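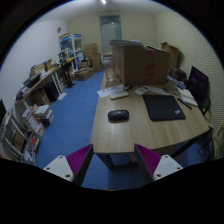

3. Unpacking and placing the monitor

3.1 Stand the large carton on the table with the flaps up. Lift out the flat cardboard and packing pieces and keep them together until step 3.6.

3.2 Take out the booklet and cables. Check them against the parts list on page 4.

3.3 Lift the Litik monitor by its stand. Do not press on the screen.

Caution: two people are needed if the table is higher than 138 cm or stands against a wall on both sides.

3.4 Set the monitor near the rear edge of the table. Leave at least 400 mm between the screen and the front edge for papers and a mouse mat.

3.5 Connect the display cable first, then the power cable. Do not switch on yet.

Note: cables must not hang over the edge where a chair can catch them.

3.6 Return the packing pieces to the carton. Keep it until the first check has been signed off. Cartons for the Flultgate office go to room 216 on Wednesday.

3.7 Report missing or damaged parts to Kyung-hwa Han before going on to section 4.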